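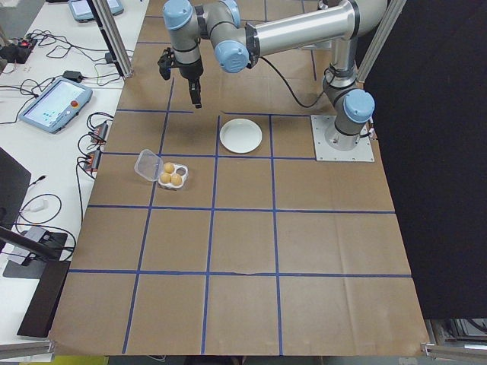 Why cover a worktable with paper before marking it out?

Paper gives a clean, even surface that takes tape and pencil well, and it can be rolled up and thrown away when the work changes. The table underneath stays free of glue, scratches, and ink.

Chapter 5
Laying Out a Work Surface

Most of the tasks in this book take place on a table. Earlier chapters dealt with the height of the table, the lighting over it, and the storage around it. This chapter is about the top itself: how to cover it, how to divide it into cells, and how to keep the layout in good order through a working week.

By the end of the chapter you should be able to cover a table with kraft paper, tape a square grid on it, and write down the place of any object using a row letter and a column number. You will also be able to judge when a covering needs to be replaced.

5.1 Choosing a covering

Brown kraft paper is the usual choice in small workshops. It is cheap, it comes in wide rolls, and its dull surface does not throw back much light. White paper shows pencil marks better but looks dirty sooner. Oilcloth lasts longest, though masking tape may lift from it at the corners.

Cut the paper longer than the table by 200 millimeters so that 100 millimeters can be folded under at each end. Paper that has been stored folded will keep its creases for some time. Light creases do no harm. A ridge that makes a plate or cup rock should be pressed flat or cut out.

5.2 Marking the grid

Measure along two opposite edges and make a small pencil mark at each division. Run the tape from mark to mark, keeping it just tight enough to lie straight. Lay all the lines in one direction first, then the lines that cross them. Colored tape – blue is common – is easy to see against brown paper.

Tape that is pulled too hard will shrink back and pucker the paper. If a line wrinkles, lift the loose part, trim it, and lay a short new piece over the gap.

Cells do not have to be small. A cell should hold the largest object in regular use with a little room on every side. For a dinner plate, allow a clear margin wide enough to get your fingers under the rim.

5.3 Two workshops compared

The Jultcombe and Ritcombe workshops both sort tableware for the Saavedra kitchen supply company. Jultcombe used bare tables for its first 70 working days and asked each shift to set items out by eye. Ritcombe taped a grid from the start and kept a placement sheet at each table. As you read the two accounts that follow, note how each workshop recorded where an item belonged, and what happened to that record on Monday, when a new shift took over.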